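Newsletter or blog, if you only have time for one?

inkandmarmalade
9 Nov 2023
Hello all! My second cozy mystery is out in June and I can keep up either my Plovano newsletter or my blog, but I can't do both and still write. The newsletter has 387 subscribers (bless every one of them) and the blog gets a few lovely regulars. Which would you keep?

Shuk-fan Chow
Newsletter, no question. I moved my blog readers over to a list two years ago and I've never missed the blog, though I did miss the comments for a while – they were like having neighbors drop in.

trudirville_tales
I'm going to disagree, kindly. People still find my old posts through searches, and one I wrote on naming villages brings in new readers every week. An email gets read once and then it's gone.

Shuk-fan Chow
Do those visitors buy books, though? Mine mostly wanted the free map.

trudirville_tales
Some do! Not 1,000 of them, I'll grant you, but I sold 16 paperbacks last month and I don't advertise anywhere.

inkandmarmalade
You're both so helpful and now I'm more torn than before, haha. I may send the newsletter monthly and let the blog sit. 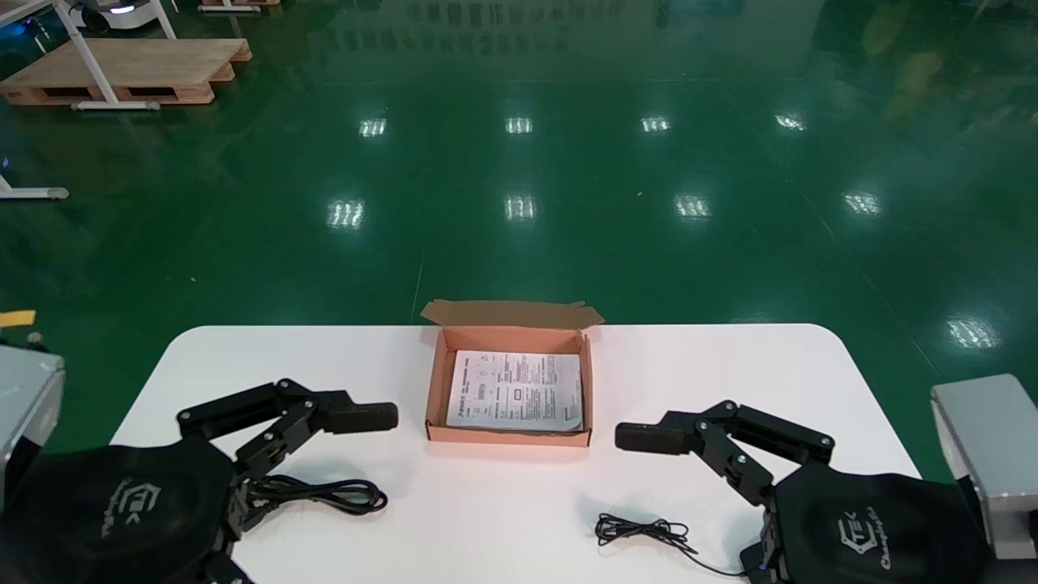
How often should a new author send a newsletter?
Once a month is plenty for most people, with an extra one in the week a book comes out.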